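Filed under: Workshop log / Pitch and line marking

7/6/26

Costhorpe ground, second go at the line marker. Radwa and I started on the far touchline because that is where the paint went patchy in the last home match. The referee had mentioned it to Mirjana Tomić afterwards and she passed it on, so it was first on the list.

Took the spray head off and stripped it. The filter was half blocked with dried paint and the nozzle had worn oval. Cleaned the filter in warm water, fitted a new nozzle from the Patell box in the drawer. The old one is in the scrap tin. Don't put it back in the drawer – we did that last September and lost a morning to it.

Mixed paint at the weaker ratio first. Too thin, it ran down the grass stems and you could see the line bleed on both sides. Went back to the usual mix and it held its edge. Pump pressure seemed steady for the whole length of the touchline, with a small drop near the corner flag where the ground rises. I think the pick-up pipe is sucking air when the tank tips back. Abdelkrim says the Trernia machine has a weighted pipe and never does this. Will ask if we can borrow one to try.

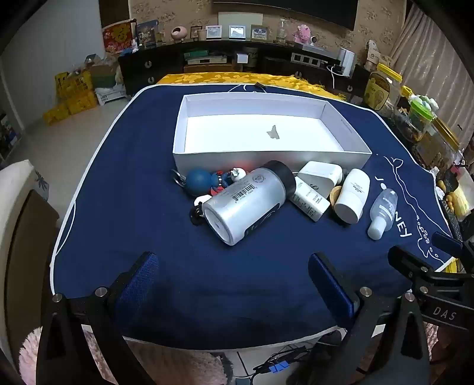 Penalty area next. String was fine, pegs were not. Two of the old holes have closed over and we had to measure again from the post. The arc came out slightly flat on the left side when we checked it, so that one needs doing again before the under-elevens play on it. Radwa has marked the centre with a dab of paint for now.

Goal nets: clips are short by 22 on the far goal. Ghizlane priced a bag of 2,000 from Nazari, which is far more than we need, but the small bags cost nearly as much. If Trernia will take half we should just order it. She is ringing them.

Wheels on the marker still squeak. Greased the front axle, no change. Could be the bearing.

To do:
- redo left arc
- weighted pipe, ask Abdelkrim
- clips, Ghizlane to confirm
- Chaimae Ragab wants the shed key back by the evening session
- rinse the tank properly, I only flushed it once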